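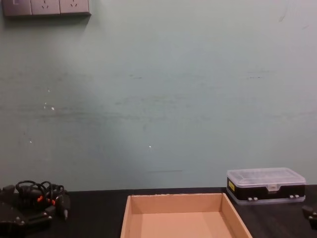 Bodonton Shared Workshop - Two Arms on a Bench
Notes for session 4: cabling, the tray task and your first recorded moves

Last time we got both arms bolted down and talking to the computer, and a few of you stayed back to argue about screw lengths (I enjoyed that more than I should have). Tonight is slower and fiddlier. We're going to sort out the wiring, set the arms' limits so they don't hit the wall, and then get one of them to put something in a tray. If you missed session 3, read those notes first, because I'm going to assume your servos already have their ID numbers.

1. Before you switch anything on

The power points are up on the wall behind the bench. Please turn them off at the switch before you plug or unplug a servo lead. I know the leads will come out while live. I've done it myself, and I've also bought a replacement Luver driver board at my own expense, so learn from my wallet.

Check that nothing is loose on the bench. Spare screws live in a case with a lid, and the lid gets closed when you're done. A gripper finger coming down on an M3 screw makes a horrible noise and chips the plastic.

2. Cable slack

This is where most home builds come unstuck, mine included. The wrist turns, the gripper opens, and every lead running to them needs enough spare length to follow along. My first go was too neat. I cable-tied everything flat against the arm, it looked gorgeous, and the first full turn of the wrist pulled a connector straight out.

What I do now is leave loops. Big, ugly ones. You'll see them on the left arm, black cable bunched up over the top of the gripper with the two orange connectors poking out of it. It's not pretty! But you can get a finger in there and reseat a plug without taking the arm apart, and I'd take that over tidy any day.

To check your own slack:

With the power off, move the wrist by hand from one end of its travel to the other. Go slowly and watch the plugs, not the gripper. If a lead goes tight at any point, give it another 50 mm and try again. Then do the same with the gripper fully open, and again with it fully closed.

One warning about loops: they catch on things. Keep them above the fingers, where they can't droop into whatever you're picking up.

3. Setting the limits

Open the Talex config page and find the joint table. Each joint has a low stop and a high stop, measured in servo counts. You want the arm to be able to reach the whole tray and not one bit further towards the wall. The wall has enough scuffs on it already.

Start with the shoulder. Push the arm by hand until the gripper is over the back edge of the tray, read the number off the screen, and type it in as your high stop. Mine came out at 472. Yours will be different, because it depends on where the horn landed on the spline when you screwed it on, so please don't copy my number off this sheet. Someone always does.

Do the elbow next, then the wrist. Leave the gripper till last, and set the speed to 50 for now. It'll feel painfully slow. You can turn it up when you trust it.

4. The tray task

We're using an open cardboard tray as the target. I tried a plastic one first, and it skated all over the bench whenever a finger touched it. Cardboard is a bit kinder - it gives when you get the height wrong, and you will get the height wrong. If the sides get crushed, cut another one from the recycling pile.

Put the tray within easy reach of the left arm and mark its corners on the bench with masking tape. Both arms can get to the middle, so only run one at a time tonight. Park the right arm well out to its side and leave it there.

Then record these moves, pressing save after each:

Home, gripper closed
Above the block, gripper open
Down to the block
Close
Up, and across to the tray
Down a little, and open
Home again

Save the "up" move even if you think you can skip it. An arm that goes straight from the block to the tray takes the shortest path, and the shortest path is through the side of the tray.

For the block, use foam or soft wood. The Wouters fingers have a fair bit of squeeze in them and no real sense of when to stop, so close to the width of the block less a couple of millimetres and leave it at that.

5. For next time

Run your sequence until it's boring, and write down what went wrong when it went wrong. Dropped block, missed grab, tray bumped, whatever. My home arm has done over 1,000 drops now and still misses the odd one when the mounting bolts work loose, so check those first before you go blaming your code.

Bring your notes, a small Phillips screwdriver and some more masking tape. We're nearly out. Next session we start on getting the two arms to take turns, so have a think about how one would know the other had finished.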